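How to repaint a child's play kitchen without ruining it

My daughter got a second-hand play kitchen from our neighbor Soudabeh Salehi, and the color had become yellow and tired. I repainted it in one weekend. I write here the steps in the order I wish I had followed them.

What you need
Mild dish soap, sandpaper of grit 200, masking tape, a small foam roller, a primer for plastic and wood, and a water-based paint which is declared safe for toys. Read the can before you pay. Also ask in the shop, they usually know.

Step 1. Choose the place
Work in a place where you can leave everything until the next day. Dust is the biggest enemy of fresh paint, and a draft is the second.

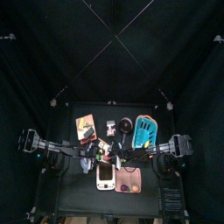

A black table with black fabric on the walls.

Step 2. Take apart what you can
Remove doors, knobs and hinges. Put the screws in a cup and write on the cup where they belong. I did not do this the first time and I lost 2 of them under the sofa.

Step 3. Wash and sand
Wash with warm water and soap, then dry well. Sand only lightly. You want a dull surface, you do not want scratches. Wipe the dust with a damp cloth and wait until the surface is dry.

Step 4. Tape the details
Cover windows, buttons and displays with tape. Press the edge with your fingernail — paint goes under the tape very easily. For round buttons, cut the tape a little too big and trim it with a sharp knife.

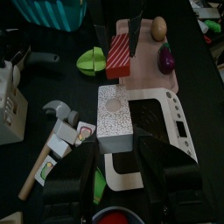 White toy appliance with a dark window and round gray buttons.

Step 5. Prime and paint
Put one thin layer of primer and leave it overnight. Then put two thin layers of color, with nine hours between them. If the paint makes drops, your layer is too thick.

Step 6. Remove the tape
Pull it slowly, while the last layer is still a bit soft. Let the kitchen stand for several days before the child plays with it, even if she complains. Mine complained a lot.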